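이 사이트는 로그인 유지와 방문 통계를 위해 쿠키를 사용합니다. 계속 이용하시면 쿠키 사용에 동의하는 것으로 간주합니다. [동의] [설정 변경]

[Todance 사내 지원] 외부 모니터가 1초쯤 꺼졌다 켜짐 (재발)

접수일: 2026년 1월 15일
접수자: Abilio Requena
담당: 사내 지원
외부 창구: Sisside 고객지원, Rafsan Samarakoon
장비: Sisside 도킹 스테이션, Korkasness 외부 모니터, 회사 지급 노트북
우선순위: 보통 → 높음 (접수자 요청)
상태: 관찰 중

최초 접수 내용 (Requena)

작업 중에 외부 모니터가 까맣게 꺼졌다가 금방 돌아옵니다. 노트북 본체 화면은 멀쩡합니다. 하루에 몇 번인지는 안 세어 봤는데 오전에 유난히 잦습니다. 지난 9월에 도킹 스테이션을 바꾼 뒤로 한동안 괜찮다가 최근에 다시 시작됐습니다. 화상회의 중에 화면을 공유하고 있으면 창이 전부 본체 쪽으로 몰려갔다가 뒤죽박죽으로 돌아와서 일을 못 하겠습니다. 재부팅은 이미 여러 번 했으니 재부팅하라는 말씀은 빼 주세요.

담당자 메모 1

재부팅하라는 말은 뺐다. 대신 9월 티켓을 다시 읽었다. 당시 결론은 "도킹 스테이션 불량, 교체 후 정상"으로 되어 있는데, 교체 후 얼마나 지켜봤는지가 적혀 있지 않다. 교체한 날 오후에 종료 처리된 티켓이다. 하루에 몇 번 생길까 말까 한 증상을 반나절 보고 정상이라고 쓴 셈이라 그 결론은 일단 없는 것으로 친다. 회수한 구형 도킹 스테이션이 창고에 남아 있는지 확인해 볼 것.

접수자가 "교체 뒤로 괜찮았다"고 한 부분도 당장은 그대로 받아 적기만 한다. 가을에 괜찮았다는 건 가을에 괜찮았다는 뜻이고, 교체 덕분인지는 아직 모른다.

담당자 메모 2 - 자리 방문

자리에 가서 한 시간 가까이 앉아 있었다. 물론 아무 일도 없었다. 이런 티켓은 늘 그렇다. 접수자 말로는 내가 오면 안 꺼진다고 한다. 나도 그런 장비를 여럿 안다.

앉아 있는 동안 확인한 것:
- 전원 어댑터는 정품이고 멀티탭 스위치에 헐거운 느낌은 없음
- 영상 케이블은 Sheikh 제품. 양쪽 단자를 손으로 흔들어도 화면 변화 없음
- 모니터 자동 절전 꺼져 있음
- 운영체제의 디스플레이 절전 시간은 충분히 길게 잡혀 있음
- 노트북 덮개는 열어 두고 사용

케이블은 흔들어서 아무 일이 없었다고 멀쩡하다고 할 수 없다. 교체 시험은 따로 한다.

Sisside 지원 답변 1 (Samarakoon)

안녕하세요. 문의 주셔서 감사합니다. 말씀하신 증상은 도킹 스테이션 펌웨어가 최신이 아닐 때 발생할 수 있습니다. 빌드 264로 업데이트하신 뒤 경과를 알려 주시면 감사하겠습니다. 아울러 노트북 그래픽 드라이버도 최신 버전인지 확인 부탁드립니다.

담당자 메모 3

펌웨어 답변은 예상했다. 빌드 264 변경 내역을 요청했더니 "안정성 개선"이라는 한 줄이 왔다. 무엇의 안정성인지, 어떤 증상을 고쳤는지 다시 물었다. 대답이 오기 전에 업데이트부터 하면 나중에 무엇 때문에 나아졌는지 가릴 수가 없어서, 접수자에게 양해를 구하고 이틀만 지금 상태로 두기로 했다. 접수자는 별로 좋아하지 않았다.

그 이틀 동안 운영체제 이벤트 로그를 따로 저장하도록 스크립트를 걸어 두었다. 외부 디스플레이 연결 해제와 재연결이 기록된다. 이제는 "오전에 잦다" 같은 말을 기억에 기대지 않고 볼 수 있다.

담당자 메모 4 - 이틀치 로그

이틀 동안 연결 해제가 36회 남았다. 접수자가 체감한 것보다 많다. 자리를 비운 시간에도 당연히 있을 줄 알았는데, 점심시간에는 이틀 다 한 건도 없다. 퇴근 후에 노트북을 켜 둔 채 도킹 스테이션에 꽂아 두었던 밤에도 없다.

펌웨어가 문제라면 사람이 자리에 없을 때도 꺼져야 하지 않나 싶다. 다만 화면이 움직이지 않을 때는 안 생기는 종류의 버그도 있을 수 있으니 이것만으로 펌웨어를 빼지는 않는다. 밤에는 화면 보호기를 끄고 동영상을 반복 재생시켜 보기로 했다.

오전에 잦다는 말은 절반만 맞다. 출근 직후, 점심 직후, 오후 회의가 끝난 시간에 몰려 있다. 오전에 많아 보인 건 오전 회의가 많아서 그런 것 같은데, 이건 추측이다.

담당자 메모 5 - 야간 재생

접수자 자리에서 밤새 영상을 돌렸다. 연결 해제 없음. 전체 화면, 창 모드, 다시 전체 화면으로 바꾸게도 해 봤다. 없음. 다음 날 아침 접수자가 출근해서 가방을 내려놓고 앉은 지 얼마 안 되어 두 건이 찍혔다.

Sisside 쪽에 이 내용을 그대로 보냈다.

Sisside 지원 답변 2 (Samarakoon)

상세한 로그 감사드립니다. 내부 확인 결과 빌드 264에는 외부 디스플레이 재연결 관련 개선 사항이 포함되어 있는 것으로 확인됩니다. 우선 업데이트를 권장드리며, 업데이트 이후에도 동일 증상이 지속되면 제품 교체를 안내해 드리겠습니다. 영상 케이블의 경우 타사 제품 사용 시 정상 동작을 보증하기 어려운 점 양해 부탁드립니다.

담당자 메모 6

"재연결 관련 개선"이면 끊긴 다음에 빨리 붙는다는 소리로도 읽힌다. 끊기지 않게 해 준다는 말은 어디에도 없다. 케이블 이야기는 이번에 처음 나왔다. 순서가 좀 이상하지만 케이블은 어차피 바꿔 볼 생각이었다.

시험 순서를 정했다. 한 번에 하나만 바꾸고 근무일 기준 이틀씩 본다.

가. 영상 케이블 교체 (다른 자리에서 문제없이 쓰던 것)
나. 펌웨어 빌드 264
다. 모니터 교체
라. 도킹 스테이션 교체

접수자가 왜 한꺼번에 다 안 바꾸냐고 물었다. 다 바꿔서 나으면 남는 게 없다고 답했다. 이번에도 9월처럼 끝나면 겨울마다 이 티켓을 보게 된다.
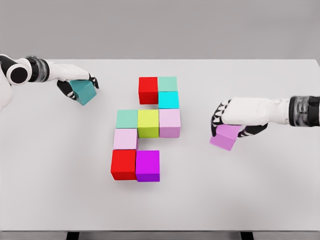
밝은 회색 탁자 위에 모인 색색의 큐브와 양쪽의 흰 로봇 팔. 컴퓨터 렌더링.

담당자 메모 7 - 가. 케이블

옆 팀에서 쓰던 케이블과 맞바꿨다. 여기서 끊김이 사라지고 옆 팀에서 생기면 케이블이다. 결과는 접수자 자리에서 계속 끊겼고 옆 팀은 조용했다. Sheikh 케이블은 혐의를 벗었다. 적어도 이 길이, 이 해상도에서는.

맞바꾸는 과정에서 하나 본 게 있다. 책상 뒤쪽에 케이블이 꽤 길게 남아서 고리처럼 감겨 있고, 그 고리가 접수자 의자 등받이 바로 앞에 늘어져 있다. 정리용 끈으로 묶어 둘까 하다가 손대지 않았다. 그것도 변수라서.

담당자 메모 8 - 나. 펌웨어

빌드 264 적용. 설치는 별문제 없이 끝났다. 첫날 끊김이 확 줄어서 접수자가 해결된 것 같다고 메시지를 보냈다. 상태를 "해결"로 바꾸자고도 했다. 안 바꿨다.

둘째 날 로그를 보니 다시 예전 수준이다. 첫날이 적었던 이유를 찾아보니 접수자가 외근으로 반나절 자리를 비웠다. 비운 시간을 빼고 보면 줄었다고 말할 근거가 없다.

재연결 시간은 짧아진 느낌이라고 한다. 느낌이라고 해서 로그의 해제와 재연결 간격을 뽑아 봤는데, 전에는 들쭉날쭉했고 지금도 들쭉날쭉하다. 표본이 이 정도면 줄었다고 우길 수도 있고 그대로라고 우길 수도 있다. Sisside에는 "증상 지속"이라고만 회신했다.

Requena 추가 코멘트

담당자님 말씀이 틀렸다는 건 아닌데 첫날은 정말 괜찮았습니다. 그리고 관계없는 얘기일 수도 있지만 제가 의자에서 일어날 때 꺼지는 것 같습니다. 동료한테 얘기했더니 웃더라고요. 그냥 적어 둡니다.

담당자 메모 9

나도 읽고 처음엔 웃었다. 그런데 로그가 몰린 시간대를 다시 보면 출근 직후, 점심 직후, 회의 직후다. 전부 앉거나 일어나는 시간이다. 점심시간 중에는 없고 밤에도 없다. 웃을 일이 아닐 수도 있다.

가스 실린더식 의자에서 사람이 일어날 때 의자 금속부에서 정전기 방전이 생기고, 그 순간의 전자기 잡음이 영상 케이블로 들어가 화면이 나간다는 이야기는 예전에 다른 업체 지원 문서에서 읽은 적이 있다. 그때는 핑계가 참 다양하다고 생각했다. 지금도 절반쯤은 그렇게 생각한다. 겨울이라 사무실 공기가 건조한 건 사실이다. 가을에 멀쩡했던 것도 이쪽으로 설명은 된다. 하지만 설명이 되는 것과 원인인 것은 다르니까 시험을 해 본다.

담당자 메모 10 - 의자 시험

접수자 자리에서, 접수자 의자로, 내가 직접 앉았다 일어나기를 반복했다. 처음 여러 번은 아무 일 없었다. 그만하려던 참에 툭 꺼졌다. 로그에도 찍혔다. 이 티켓을 받고 내 눈으로 본 첫 번째다.

우연일 수 있어서 조건을 나눴다.

접수자 의자, 천천히 일어남: 꺼지지 않음
접수자 의자, 털썩 앉고 바로 일어남: 꺼짐. 매번은 아님
회의실 의자(다리 고정식), 같은 동작: 꺼지지 않음
접수자 의자를 책상에서 멀리 끌어다 놓고 같은 동작: 꺼지지 않음
접수자 의자, 늘어진 케이블 고리를 책상 위로 올린 상태: 꺼지지 않음

마지막 두 줄이 중요해 보이는데 반복 횟수가 넉넉하지 않다. 지나가던 사람들이 뭐 하냐고 물어서 오래 하지 못했다. 점심시간에 다시 하기로.

담당자 메모 11 - 의자 시험 2

점심시간에 재시험. 경향은 같다. 고리를 내려놓으면 가끔 꺼지고, 올려놓으면 안 꺼진다. "가끔"이 문제다. 안 꺼졌다는 결과가 진짜인지 운인지 구분하려면 꽤 오래 앉았다 일어나야 한다. 무릎이 아프다.

옆 팀은 같은 모델의 의자를 쓰는데 왜 괜찮은지도 봤다. 저쪽은 책상 뒤 배선함에 케이블이 들어가 있고, 의자와 케이블이 가까이 있을 일이 없다. 바닥도 다르다. 저쪽은 타일이고 접수자 자리는 카펫이다. 바닥, 배선, 거리 중 어느 쪽 몫이 큰지는 지금 자료로 가릴 수 없다.

Sisside에 시험 조건과 로그를 전부 보냈다. 질문은 두 개다. 하나, 이 도킹 스테이션의 정전기 내성 시험 결과를 볼 수 있는지. 둘, 같은 증상의 접수가 다른 고객에게서도 있었는지.

Sisside 지원 답변 3 (Samarakoon)

보내 주신 시험 내용 흥미롭게 읽었습니다. 본 제품은 관련 인증 기준을 충족하고 있으며, 시험 성적서의 외부 제공은 어려운 점 양해 부탁드립니다. 타 고객의 접수 내역 역시 안내가 어렵습니다. 다만 개인적으로는 페라이트 코어 장착을 시도해 보실 것을 권해 드립니다. 교체 제품은 이번 주 중으로 발송 예정입니다.

담당자 메모 12

두 질문 다 답을 못 받은 것으로 기록한다. 인증을 통과했다는 말은 인증 조건에서 통과했다는 말이고, 카펫 위 의자 옆에 케이블 고리를 늘어뜨린 조건은 거기에 없을 것이다. 그래도 페라이트 코어 이야기를 먼저 꺼낸 걸 보면 저쪽에서도 처음 듣는 증상은 아닌 듯하다. 내 짐작이다.

다. 모니터 교체는 건너뛰고 싶었으나 목록에 적어 놓은 것이라 했다. 창고에 있던 같은 Korkasness 모델로 교체. 고리는 원래대로 늘어뜨려 둠. 여전히 끊김. 모니터 개체 불량은 아니다. 같은 모델이라 모델 자체의 문제까지는 못 뺀다. 다른 제조사 모니터는 지금 남는 게 없다.

담당자 메모 13 - 라. 도킹 스테이션

교체품 도착. 펌웨어는 출고 상태로 이미 빌드 264. 설치하고 이틀을 봤다. 끊김 있음. 이로써 9월 티켓의 결론은 틀렸을 가능성이 높다. 창고에서 찾은 구형 도킹 스테이션도 꽂아 봤는데 증상이 똑같다. 멀쩡한 장비를 회수해서 몇 달 동안 선반에 올려 두었던 셈이다. 구형은 예비 장비 목록에 다시 올렸다.

담당자 메모 14 - 조치

접수자와 상의해서 아래 순서로 적용.

1. 케이블 고리를 풀고 책상 상판 아래 배선함으로 옮김
2. 이틀 관찰
3. 끊김이 남으면 케이블 양 끝에 페라이트 코어 장착
4. 그래도 남으면 의자 교체 또는 정전기 방지 매트

가습기 이야기도 나왔다. 총무 쪽 안내문에 가습기를 틀면 정전기 문제가 해결된다고 쓰여 있다는데, 이 사무실 넓이에 탁상용 하나로 무엇이 달라질지 모르겠다. 쓰고 싶으면 쓰시되 조치 목록에는 넣지 않는다. 목록에 넣으면 나중에 누군가 가습기로 고쳤다고 적을 것이다.

비용도 적어 둔다. 배선함은 재고 사용. 페라이트 코어는 한 개에 약 400원짜리를 봐 두었다. 의자와 매트는 견적을 받지 않았다. 싼 것부터 한다.

담당자 메모 15 - 1단계 결과

배선함으로 옮긴 뒤 이틀 동안 로그상 연결 해제 한 건. 그 한 건은 접수자가 회의에 들고 가려고 직접 케이블을 뺀 시간과 맞는다. 본인 확인도 받았다. 그러니까 원인 불명의 끊김은 없음.

기쁘긴 한데 이틀이다. 9월에는 반나절을 보고 닫았고, 이틀은 반나절보다 길 뿐이다. 게다가 첫날은 비가 와서 습도가 평소보다 높았을 수 있다. 사무실에 습도계가 없어서 확인할 방법이 없었다. 내 책상에 있던 것을 접수자 자리로 옮겨 두었다. 값이 얼마나 정확한지는 모르지만 날마다 같은 기계로 보면 오르내림은 알 수 있다.

Requena 코멘트

일주일째 한 번도 안 꺼졌습니다. 의자에 일부러 털썩 앉아도 봤습니다. 이제 닫으셔도 되지 않나요? 화상회의 때마다 긴장하던 게 없어져서 저는 만족합니다. 그리고 처음에 웃었던 동료에게 이 티켓 링크를 보냈습니다.

담당자 메모 16

일주일 로그 확인. 직접 뺀 것 외에는 없음. 습도계는 내내 낮게 나왔으니 비 탓으로 돌릴 수는 없게 됐다.

이쯤에서 반대 시험을 한 번 해야 한다. 케이블을 원래처럼 늘어뜨려 놓고 다시 꺼지는지 보는 것이다. 접수자에게 말했더니 표정이 좋지 않았다. 업무 시간에는 하지 않고 점심시간에만 하기로 합의.

담당자 메모 17 - 반대 시험

점심시간, 고리를 원위치로. 앉았다 일어나기 반복. 꺼짐. 다시 배선함으로. 같은 동작 반복. 꺼지지 않음. 다시 고리 원위치. 한참 안 꺼지다가 꺼짐.

이 정도면 나도 케이블 위치가 관련 있다는 데까지는 동의한다. 방전이 정말 의자 실린더에서 나는지, 옷과 카펫에서 나는지는 측정 장비가 없어 모른다. 사람들에게 설명할 때 "의자가 모니터를 끈다"라고 쓰지 말 것. 확인된 건 "그 의자를 그 자리에서 케이블 가까이 두고 쓰면 끊길 때가 있다"까지다.

담당자 메모 18 - 다른 자리 점검

같은 층에서 카펫 구역에 있고 케이블이 의자 쪽으로 늘어진 자리를 돌아봤다. 그중 한 분이 자기도 가끔 화면이 깜빡이는데 원래 그런 줄 알았다고 한다. 접수는 하지 않으셨다. 같은 로그 스크립트를 설치했고 배선은 일부러 그대로 두었다. 별도 티켓으로 분리.

사내 안내문 초안을 요청받았다. 정전기라는 단어를 제목에 넣으면 앞으로 모든 화면 문제가 정전기로 접수될 것 같아서 "책상 뒤 케이블 정리 안내"로 했다.

Sisside 지원 답변 4 (Samarakoon)

증상이 개선되었다니 다행입니다. 본 건은 펌웨어 업데이트 및 제품 교체로 해결된 것으로 처리하여 종료하겠습니다. 만족도 조사에 참여해 주시면 감사하겠습니다.

담당자 메모 19

종료 사유 정정을 요청했다. 펌웨어 업데이트 뒤에도, 제품 교체 뒤에도 증상이 있었고 날짜별 로그를 이미 보냈다. 그 사유로 닫히면 다음에 같은 증상을 겪는 사람이 또 도킹 스테이션부터 바꾸게 된다. 정정이 안 되면 적어도 우리 쪽 기록에는 이렇게 남긴다.

펌웨어 빌드 264: 효과 확인 안 됨
도킹 스테이션 교체: 효과 없음
모니터 교체(동일 모델): 효과 없음
영상 케이블 교체: 효과 없음
케이블 위치 변경: 효과 있음, 반대 시험으로 재현
페라이트 코어: 시험하지 않음
가습기: 시험하지 않음

만족도 조사는 하지 않았다.

Sisside 지원 답변 5 (Samarakoon)

종료 사유는 시스템상 정해진 항목 중에서만 선택이 가능하여 "기타"로 변경하였습니다. 비고란에 보내 주신 내용을 첨부하였습니다. 감사합니다.

담당자 메모 20

"기타"면 틀린 말은 아니니 받아들인다. 교체품은 반납하지 않아도 된다고 하여 예비로 등록.

이 티켓은 관찰 중으로 둔다. 겨울이 지나면 어차피 안 꺼질 테니 봄의 결과는 증거로 치지 않는다. 로그 스크립트는 접수자 자리에 계속 남겨 두고, 9월 티켓에는 이 티켓 번호와 함께 "결론 재검토됨"이라고 달아 두었다.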